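Caderno de bancada, setembro. Domingo, dia aberto

Notas passadas a limpo ao fim da tarde. Faltam os tempos do segundo turno, que ficaram no portátil da Deirdre.

Montagem às 8h30. Duas estações: braço real na bancada grande, simulação no ecrã junto à entrada. A célula real ficou a cargo do Gilles Leclerc, a simulação comigo. A Deirdre Sheehan fez a apresentação inicial e recebeu o grupo da Hayes, que veio com perguntas preparadas sobre tempos de ciclo. Não prometemos números.

Antes de abrir, o Tandar recusou-se a ligar ao simulador. Causa: a porta estava ocupada por um processo da sessão de sexta que ficou pendurado. Morto à mão. Acrescentar verificação ao script de arranque — já tinha acontecido em julho e ficou por fazer.

Configuração da simulação: cena de mesa do Nitgate, câmara do pulso, política de preensão treinada com 2,809 episódios (o ficheiro de registo usa a vírgula como separador de milhares, mantenho assim para se poder procurar). Limite de 50 segundos por tentativa, depois reposição automática. Semente fixa durante a manhã para o público ver sempre a mesma disposição; à tarde passei a aleatória a pedido do Gilles.

O objeto pedido era o vermelho de malha grosseira. Mantive-o apesar do contorno em degraus porque a malha de colisão está melhor afinada do que a dos outros. A malha visual e a de colisão não coincidem na parte de baixo, e convém lembrar isso quando se lê o contacto pela imagem.
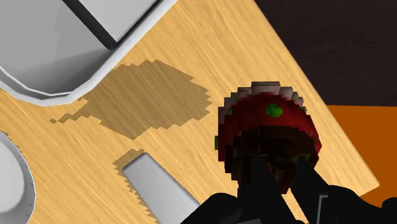
Vista do simulador com o objeto vermelho entre os dedos da garra. Contorno em blocos visível também na sombra sobre a mesa.

A parte inferior do objeto sai quase preta nesta iluminação e confunde-se com os dedos, também pretos. Pela imagem não consigo dizer se o dedo direito toca ou fica a uma folga mínima; para isso é preciso o registo de forças. Um visitante perguntou precisamente isto e abri o gráfico ao lado. Funcionou melhor como explicação do que a própria animação. Deixar o gráfico aberto por defeito na próxima.

Outra pergunta recorrente: porque é que a sombra é serrilhada e o veio da madeira não. Resposta dada: o tampo é uma textura aplicada a um plano, a sombra segue a geometria do objeto. Com um objeto de malha fina a borda suaviza. Não tinha nenhum carregado para mostrar a diferença. Preparar dois objetos lado a lado, mesma posição, mesma luz.

Falhas do dia na simulação: 4 tentativas terminadas por limite de tempo, todas depois da mudança para semente aleatória. Em duas delas o objeto apareceu encostado ao recipiente e a aproximação ficou a oscilar sem fechar os dedos. As outras ainda não vi. Guardei os registos na pasta partilhada, subpasta Collen, com os nomes originais. Não renomear até eu correr a comparação.

Estação real: paragem curta a meio da manhã por aviso de temperatura na junta 2. O Gilles baixou a velocidade e retomou. Segundo ele, o aviso já aparecia nos ensaios com a tampa posta e desaparece sem ela, mas com público a tampa fica. Abrir pedido à Collen para o ventilador.

O pessoal da Hayes quis saber se a política treinada só em simulação passa diretamente para o braço. Respondi que não o mostrámos e que não o tentámos com esta versão. A Deirdre ficou de lhes enviar o relatório da versão anterior — confirmar com ela que segue a edição corrigida, com a tabela de calibração da câmara.

Desmontagem às 17h. O ecrã da entrada tem um risco no canto que não estava lá de manhã.

Pendentes:
Verificação da porta no arranque do Tandar (eu)
Par de objetos de malha grossa e fina no Nitgate (eu)
Pedido do ventilador (Gilles)
Relatório para a Hayes e tempos do segundo turno (Deirdre)
Rever a luz da cena, subir o preenchimento do lado da garra e repetir a captura com a mesma semente da manhã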